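Clegg upright spray bottle and bucket set, one month in

I bought this set in April after my old spray bottle quit on me for the third time (same trigger, same dribble down the wrist, you know the one). Jorkulex sells it under the Clegg name, and what you get is a trigger bottle, a plain bucket with a lid you will lose, and a little bottle of floor concentrate that smells kind of like cucumber. I've been using it on stone-look floors and one real marble floor, so that's mostly what I can talk about.

First off, the trigger. It's good! It takes two pumps to get going when the bottle is new and after that it sprays right away, even when there's only an inch of liquid left in the bottom. The nozzle twists between a mist and a jet, and the mist is fine enough that I can do a stretch of floor without leaving puddles. The jet is too strong for anything but grout. I used it once on a windowsill and got the curtain, the cat and most of a houseplant.

The bucket is just a bucket, but I like it. The handle has a fat grip in the middle so it doesn't dig into your fingers when it's full, and there's a pour lip that pours where you point it. The measuring lines on the inside are molded in the same color as the plastic, which makes them close to useless in bad light. I went over mine with a paint marker and they've held up so far.

Now the concentrate. The label says one capful to a full bottle and I'd go with half that on polished stone. A full capful left a haze on the marble that I had to go back over with plain water, and if you've got cables and boxes all over the place like I usually do, going back over a floor is a real pain.
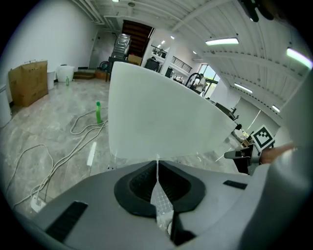 Anyway, at half strength it dries clear and you don't get that tacky feeling under your socks. My friend Hưng Tạ mixes it stronger for his kitchen tile and swears by it, but his tile is rough and matte and hides everything. On anything shiny, start weak and see how it dries.

I also tried the Altano spray bottle for a couple weeks to compare. The Altano feels nicer in the hand, and I'll give it that, but it's tall and skinny and it tips over if you so much as brush it with a mop. It went over on me 3 times in one afternoon. The Clegg has a wider bottom and stays put. The Altano trigger is also stiffer, and my thumb joint was complaining by the second room.

Stuff I don't love: the lid for the bucket is flimsy and pops off if you carry it by the rim. The label on the spray bottle started peeling at the corners the first week, and now it's a gummy mess that picks up dust. Refills of the concentrate seem to be out of stock every time I look, so I've started using the Clillow one that comes in the bigger jug. It works fine in the same bottle and I mix it the same way.

I paid 7 dollars less than the list price because there was a coupon on the page, and at that price I'd buy it again. At full price I'd maybe get just the bottle and use whatever bucket you've got in the garage.

Four stars. It would be five with a better lid and measuring lines I could read without a paint marker.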